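Newsletters > Lorkanside Allotments and Gardens > Spring round-up

Sealing up before the wet: notes from the shed weekend

Quick one this month as I'm typing it between shifts and the deadline was Monday. Sorry. Most of you know the shed has been letting in water down the north side. Well, we got to it. Two days, nine people, one flask of soup that went over in the back of my car and I can still smell it.

Where we are now. Roof felt is done. Gutter is back up and has an actual slope to it this time. Window on the lane side has been re-sealed all the way round, the one on the plot side only along the bottom, so please don't open that one yet. The door still sticks. Lift and push, same as always.

Total spend was $287, which is over what we said in January but under what Terik quoted just for the gutter. Receipts are in the blue folder if anyone wants to go through them. Elin Gough has the folder. Ask her nicely, she's had it up to here with the folder.

What we learned about sealant, mostly the slow way

A few people asked for this written down because they've got greenhouses and cold frames of their own to see to. Not an expert, just did a lot of it in one weekend.

Check what the tube is before you start. We had a mix of stuff on the bench, some bought, some out of people's garages, and half of it was painters caulk. Fine indoors. Outside on bare glass it lets go by the second winter. For glass to frame you want one that says exterior and says glass, both. For wood to wood where you'll paint after, get a paintable one, plain silicone won't take paint and you'll be looking at a shiny stripe forever.

Look at the date as well. There's one stamped on the end or the crimp. Old tubes go thick, or they come out fine and then never set. We lost most of Saturday morning to a bead that was still tacky at 4 pm and had to be scraped out with a putty knife. Two of us, an hour and a half, plenty of language.

Take the old stuff off. All of it. New over old doesn't stick, I know it looks like it does. Wipe down with rubbing alcohol, let it dry, then tape both sides of the joint.

Cut the nozzle small. Smaller than that. You can always cut more off. Forty-five degrees, and run it along at a steady pace, one go if you can manage it, then smooth with a wet finger or the back of a plastic spoon and pull the tape while it's still soft. If you wait the tape brings the edge with it and you'll have to start agian.

Keep tubes standing or laid somewhere they won't roll, indoors, out of the frost. They're in the house at mine now because the shed gets down to freezing and water-based ones are ruined once they've frozen.

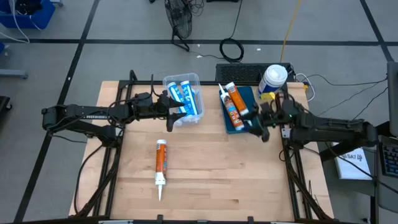 Greenhouse heaters

Somebody asked if the Bosivo paraffin heater is worth it. I borrowed one for three weeks. It kept a small greenhouse above freezing on all but one night. Eats fuel though, and you need a vent cracked open or everything is dripping by morning. Bubble wrap on the inside did nearly as much for the price of a roll of bubble wrap. If you already have one, use it. I wouldn't go out and buy one this late in the season.

Seed order

Gone in. 205 packets between us, which got us the bulk price again. Maurya tomatoes were out of stock so everyone who asked for those is getting the closest thing, a red bush type, medium size. If you'd sooner have your money back say so before they're handed out, it's a mess trying to sort it after. Onion sets are coming seperately. Potatoes are already here and sitting in egg boxes in Elin's spare room, please come and get them, she has guests.

Swap table is back too. Leeks and broad beans mostly so far. Somebody has left a bag of something with no label. Looks like beet. Could be chard. If it's yours come and own up.

Water

Taps go back on once the nights settle down. Don't turn the stopcock yourself, last year it got opened early and the standpipe by the compost bays split. The new one cost us $70 and I am not crawling behind those bays again. In the meantime the butts are full, use those. Put the lids back on after, we've had a hedgehog in one before (he was fine, very cross).

Paths

Wood chip delivery is booked, one load, dropped by the main gate. Take what you need for your own path first, then the shared one down the middle gets what's left. It's soft all along by the pear trees and the barrows are cutting it to bits, so go round by the fence if you're carrying anything heavy. Boards are down over the worst bit. Slippy in the morning.

Still to do

Plot side window, top and sides. Door, if anyone owns a plane and knows how to use it. Hinge on the tool locker. Paint, once it's warm enough, and yes it will be green again, we have most of a can left and I'm not having the color argument twice.

Next work day is a Saturday, 10 am start, date going up on the gate when I've checked who has a key. Bring gloves and your own mug, the shed ones have gone walkabout. And if you took the long ladder home please bring it back with you.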